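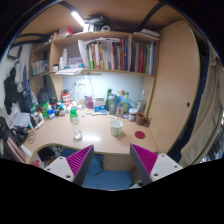

I will defend the small town library to anyone who'll stand still long enough, and this year I have fresh material. The branch in Naltden started lending things that aren't books – cake pans, tents, a telescope, a sewing machine that weighs as much as a calf – and I think it's the best idea the town has had in my lifetime.

Look at what most of us own. I have a tile cutter I used for one bathroom. My neighbor has one too, and so does her brother across the street! That's three tile cutters within shouting distance, and all of them are asleep. A library card fixes this for free, and you get your closet back.

The shelf opened in March with 76 items. It's up to 148 now, nearly all of it donated, and the waiting list for the carpet cleaner is a thing of legend (I'm on it). My kids borrowed the telescope and we stood in the yard in our coats looking at the moon until well past bedtime. I would never have bought one. I'd have told myself we'd use it twice, and I'd have been right, and twice was wonderful.

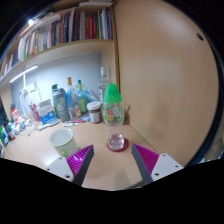 Rhiannon Penry wrote to me after my last column to say that it all sounds lovely until somebody brings back the tent with a broken pole, and that over in Drembridge a similar shelf lost its pressure washer in the first month. Fair enough. Things will break. Books come back with jam on them and we've kept lending those.

What I'd like next is a budget line, even a tiny one. Give the branch $400 a year for repairs and let people borrow without worrying. And if you have a spare tile cutter, the front desk will take it.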